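Finishing maple boards: oil or water-based varnish?
Woodwork > Finishing > Indoor items

gokov_bench
I have a batch of maple boards to finish, 22 mm thick, planed and sanded to 180. They will be used flat on a table and wiped down often. My supplier stocks Clametska hard oil and Clumby water-based varnish. Which holds its colour better on pale wood? I want as little yellowing as possible.

endgrain_ed
Water-based. Oil darkens maple on the first coat and carries on darkening. Three thin coats, 240 grit between each, and leave overnight before you sand. Wet the bare board first and knock the fibres back, or you will be chasing raised grain until the last coat.

Bittencourt
Disagree in part. The colour shift with oil is real but small on a board that is already honey-toned. Varnish chips at the corners and then you have to strip the whole face. With oil you rub the worn patch and add more. For anything wiped down daily I would take the repair over the colour.

endgrain_ed
Corners chip when they are left square. Put a 2 mm round on them before finishing.

Bittencourt
Rounding helps. It does not make the varnish repairable.

gokov_bench
Corners are still square, I can round them. One of the boards, with the plastic blocks on it:
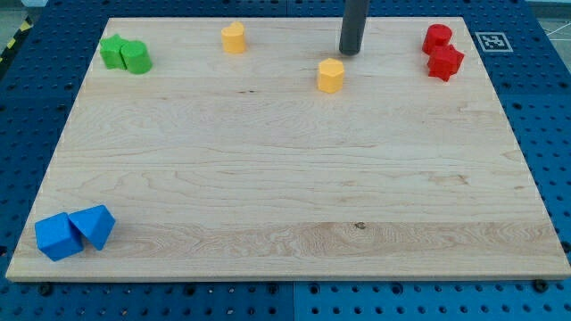
Reply 7, plane_stop
Watch the swirling figure along the lower third. Grain changes direction there and it will take oil unevenly. Sand that part one grit finer than the rest and try an offcut first. The small knot is fine if it is sound. Press a fingernail into it, and if it moves, run thin glue in before you finish.

Bittencourt
Agree on the figure. I would leave the faint dark patches near the middle alone. Sanding at them only makes a hollow.

endgrain_ed
Uneven uptake is another argument for varnish. Also do both faces with the same number of coats, whichever you pick. Three on top and none underneath and it will cup.

gokov_bench
Going with varnish on one and oil on another, both faces, corners rounded. Will post the colours side by side in May.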